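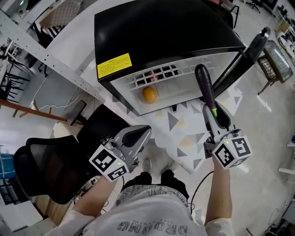
Figure 1. Recording with two hand-held grippers, view from the head. The right gripper holds the aubergine, the left one is empty.

February 9, 2020
Moushumi Uddin and Hashini Mondal

Putting long and round objects in a small fridge: how to cut hand-held gripper recordings before training

Summary

In this project we recorded a person who puts fruit and vegetables into a small fridge with two hand-held grippers. The recordings were used to train a policy for the two-arm robot Jerow. Our question is a small one: at which moments should a long recording be cut into shorter pieces before the training starts? We compared cutting after a fixed time with cutting when the gripper opens or closes. The second way gave better placing for the aubergine and almost the same result for the round objects. We also describe one mistake in our first recordings, which cost us several weeks.

1. Background

The Aruncombe laboratory has used hand-held grippers for recording since last June. Before this, demonstrations were made by moving the arms of Jerow directly, which is slow and makes the person tired. With the hand-held grippers a person can work almost at normal speed, and the robot does not need to be present.

The earlier student project, called Mridha, used only table tasks. The objects were moved from one place on the table to another place on the same table. In such tasks the gripper camera sees the object and the goal during most of the movement. A fridge is more difficult. The door takes space on one side, the shelf divides the inside in two levels, and the hand must enter from the front. When the gripper is inside, the head camera sees mostly the back of the gripper and the sleeve of the person.

We wanted to know if the methods from Mridha can be used for this task without change. The short answer is that the recording method can be used, but the cutting method must be changed.

2. Equipment and recording

Each gripper has a grey body with two padded fingers. A white cube with black and white square patterns is fixed to the gripper. The position of the gripper is calculated from these patterns in the head camera video. When the cube is hidden, the position is filled in from the motion in the gripper camera video, and this part is less exact.

One recording, which we call an episode, begins with the grippers empty and the door closed. The person opens the door, takes one object, puts it inside, takes the gripper out and waits for one second. Then the episode is stopped. The person is free to use the left or the right gripper for the object, but must not change in the middle of an episode.

The objects were chosen because they are different in shape. The apple and the orange can be held from nearly any direction. The aubergine cannot. If it is held at the green end, the body is a long lever and it turns easily in the fingers. If it is held in the middle, the grip is safer but the object becomes too wide for the opening when it is not turned. We did not tell the person where to hold it, because we wanted natural variation. Later we regretted this a little.

We recorded 200 episodes in total. The two authors took turns in the recording, and changed after each block of episodes so that the style of one person would not be connected with only one object. From the total, 23 episodes were removed. In most of the removed episodes the cube was out of view of the head camera for too long. In a few of them the object fell from the shelf after the release, and we decided that a robot should not learn from these.

2.1 A mistake in the first block

In the first block the clock of the head camera and the clock of the gripper cameras were not the same. The difference was small at the beginning of an episode and became larger at the end. We did not see this when we watched the videos separately. We noticed it only when we drew the finger opening as a line under the head video: the line showed that the fingers opened when the object was clearly still held.

After this we added a simple sign at the start and at the end of every episode. The person closes both grippers twice. The two closings are easy to find in all videos, and the clocks can be corrected with them. The first block was recorded again from the beginning, and the numbers in this report include only the new version.

3. Cutting the episodes

An episode can have up to 2000 frames. The training program Wasutby does not accept such long episodes, so they must be cut into pieces. Two ways were compared.

Fixed cutting. Every episode is cut after the same number of frames, with a small overlap between two pieces. This is the way used in Mridha. It is easy and needs no other information.

Event cutting. The episode is cut when the finger opening changes quickly, which normally means that the person takes or releases something. We added one more type of event, the moment when the gripper passes the front line of the fridge. This line was marked by hand once per block, because the fridge could move a little on the table between the blocks.

With event cutting the pieces have different lengths. A piece for closing the fingers on an apple is very short. A piece for carrying the aubergine to the shelf can be long, because the person often stops before the door and turns the wrist. To make the comparison fair, both ways used the same episodes, the same network and 3000 training steps.

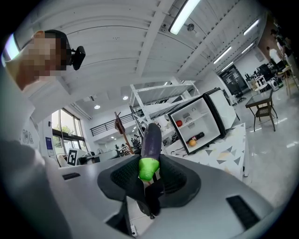 Figure 2. View from a gripper camera. The aubergine is held at its green end, with the open fridge behind.

In Figure 2 one can understand why the gripper camera is useful and also why it is not enough. The fingers and the object are always large and clear, so the policy can learn if the grip is good. The shelf is small in the image and the aubergine covers a part of the view. The fruit on the two levels can be seen beside it, but a small change in the wrist can hide them. In our opinion the model needs the head view for deciding where to go and the gripper view for the last part of the movement.

4. Results

The policies were tested on Jerow with the same kind of fridge and the same kinds of object. Each policy had ten trials for each object. A trial was counted as good when the object was lying inside and the gripper had come out without touching the door.

For the apple, fixed cutting gave eight good trials and event cutting gave nine. For the orange both gave eight. We do not want to say that one is better for round objects, as the difference is too small.

For the aubergine, fixed cutting gave three good trials and event cutting gave seven. The typical failure with fixed cutting was always similar. The arm brought the aubergine to the fridge at the correct height but with the long side across the opening, and it pushed the end against the frame. We looked at the training pieces and found a possible cause. In many of them the cut was in the middle of the wrist turn, so one piece contained the first half of the turn and the next piece contained the second half. The model had few pieces where the whole turn could be seen from start to end.

With event cutting the three failures were of another kind. Two times the aubergine rotated in the fingers when it touched the shelf, and one time the fingers opened too early. The first kind is connected with the grip at the green end. We think it would be smaller with the grip in the middle, but we had not enough episodes of this type to make a separate test.

We also tried to train without the front line event, using only the finger opening. The aubergine result went down to five good trials. This was a single training run, so please read it with care.

5. Discussion

The advantage of event cutting is largest when the object must be turned before it enters. This seems reasonable, but our test has limits. There was only one type of fridge, the door always opened to the same side, and both persons who recorded are also the authors. A person who does not know the purpose may move in a different way, for example holding the aubergine with both grippers. We did this by habit in a few practice episodes and had to stop ourselves.

The marking of the front line by hand is the weak point of the method. It took only a few minutes per block, but in a kitchen where the fridge is not on a table it could be more difficult. We tried to find the line automatically from the edge of the opening in the head video. It worked when the head was still. When the person bent forward the line jumped to the tablecloth, which has strong triangle patterns in grey and yellow, and we did not use it.

6. Work that remains

The next group could record the grip in the middle and the grip at the end as two separate sets, with the same number of episodes in each. It would also be good to include the closing of the door, which we left out. The corrected episodes, the list of removed ones with the cause, and the script for the clock correction are stored in the Wasutby folder of the laboratory. The first block with the wrong clocks is also there, in a folder with the name "old", and should not be used for training.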